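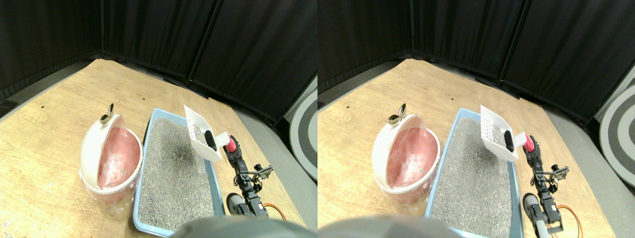 Maricruz Arriaga
Cat sitter and foster home in Dultonura. Plays badminton badly.
14 December 2023

Litter corner makeover day! I've been promising this thread to my foster people for ages so let's go. Light blue tray, gray litter, white scoop with the black handle, and the egg bin with its pink liner.

The bin first, as it's what everybody messages me about. I resisted buying one for years. I have an 800 square foot apartment and I really did think a grocery bag on the doorknob was fine. It was not fine, ask my sister.

What I like: the lid tips right back so you can get the scoop in there without doing that awful wrist thing where half of it ends up on your sock.

Liner tip – pull more of it up than you think you need. If it's stretched tight it slides down inside the first time anything heavy goes in, and then you're fishing. Crumpled and baggy is good! Mine looks terrible and works great.

Tray depth. I fill to two inches, give the thing a little shake side to side and leave it alone. Three inches if you have a digger. My old guy Taşdemir (named by my neighbor Hülya, long story) is 16 and he hates it deep because his feet sink.

He also hates a lid on a tray. And a high side. And being looked at. So it's an open tray with a plain rim for him and he's been much happier.

Gray litter vs white: I'm team gray. I tried a white one from the discount place on Eseck last spring and the tracking across the hallway was like somebody had salted it for ice. Gray gets tracked too, I just don't have to see it before coffee.

Scoops! Look at the holes before you buy. Small ones hold on to everything and you stand there shaking it like you're panning for gold. Huge ones drop the little clumps back in. Take a handful of your litter to the store in a sandwich bag if you must. I have done this. The cashier was very kind.

Washing: I empty the whole tray every other week, dish soap and hot water, then dry it all the way. Litter on a damp tray turns into cement along the edge and you'll be out there with a butter knife.

OK so while everything was out I kept going and tidied the sports stuff too.

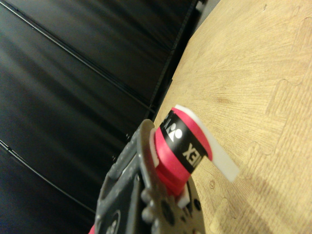

Yonex roll, red, with its white tail out on the foam mat

I have been hunting for a roll of grip tape since April. APRIL. I borrowed some from Zübeyde twice and told her I'd replace it and then just avoided eye contact at the Plilberg courts.

Zübeyde if you're reading this, I owe you and I'm bringing it Thursday-ish, or whenever we can next get a court.

Quick word for the foam mats with the jigsaw edges, the wood grain kind. They're easy on the knees when you're sorting through a box of junk, and you can pull up one tile and rinse it. The seams do collect litter, so I run the narrow vacuum nozzle along them.

Somebody asked if the cats chew the foam. One foster did, a little tabby named Biscuit, and she went for the tabs every single time. I flipped that tile around so the chewed side faced the wall and told no one until now.

Still on my list: a better spot for the spare liners, new laces for my court shoes, and a small mat for under the tray. If you have one that catches litter and doesn't hurt to step on barefoot, please drop the name in the replies, I've bought three bad ones already.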